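Thursday, 7:40 a.m.
Notebook, sled and line-play bench
Present: me, Etornam, Lertchai until lunch

Load cell on the blocking sled
Picked up where we left off with the left pad. The cell was reading high at rest again. Took the pad off, cleaned the plate, put it back with the bolts snugged in a cross pattern. Zero held through the morning after that. Yaowalak wants the same done on the right pad before the linemen come in, and the washers for it are in the Drandow drawer.

Etornam hit the sled from a three-point stance, then from two-point. Best peak from three-point was 464 lb. Best from two-point was 338 lb. He is not a lineman and says his first step was bad on the two-point hits, so don't read anything into the gap yet. I want guards and tackles on it before we say a word to Coach Khasawneh about stance.

The pads slide a little on the mount at the moment of contact. Lertchai thinks that smears the peak. We marked the mount with tape to check it next time. 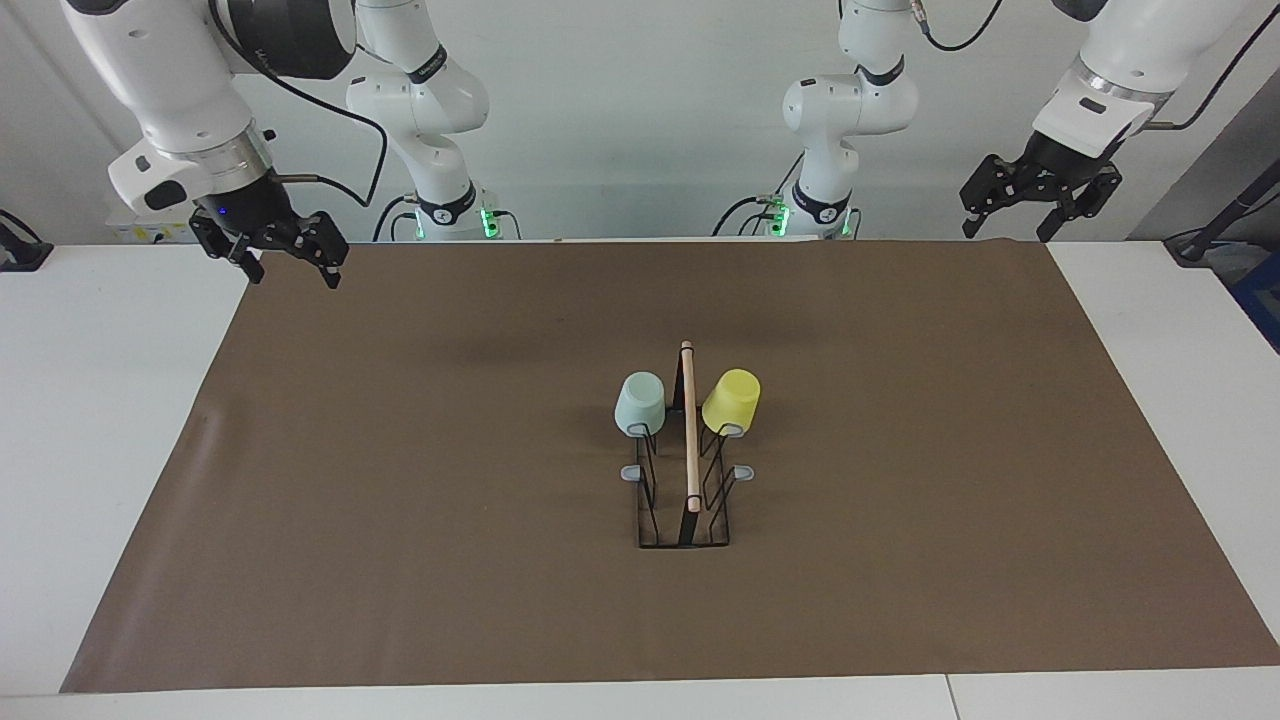
Hand placement gloves
Swapped the sensor strip on the Prinder pair. The old strip dropped out whenever the thumb closed, which is the worst time for it when a guard is trying to get inside hands. New strip is glued along the heel of the palm instead. Let it cure overnight, no gripping before then.

Two of the older gloves are done for. Stitching is gone at the wrist. Pulled the strips and kept them for spares.

Film timing
Went back over the pass sets from the Drergate scrimmage with Ayman. We still don't agree on when to start the clock. He starts at the snap, I start when the tackle's outside foot leaves the ground. For now we log both and label them. Tihomir has last season's sheet and only used the snap, so his numbers line up with Ayman's column and not mine.

To do
Right pad: clean plate, washers, zero check.
Ask Cârstea about a stiffer mount for the pads.
Send Tihomir the new column names before he merges anything.
December block: need two sessions with the full offensive line, mornings if we can get them. Yaowalak is asking.

Left the logger charging on the back shelf. Sled brake is on.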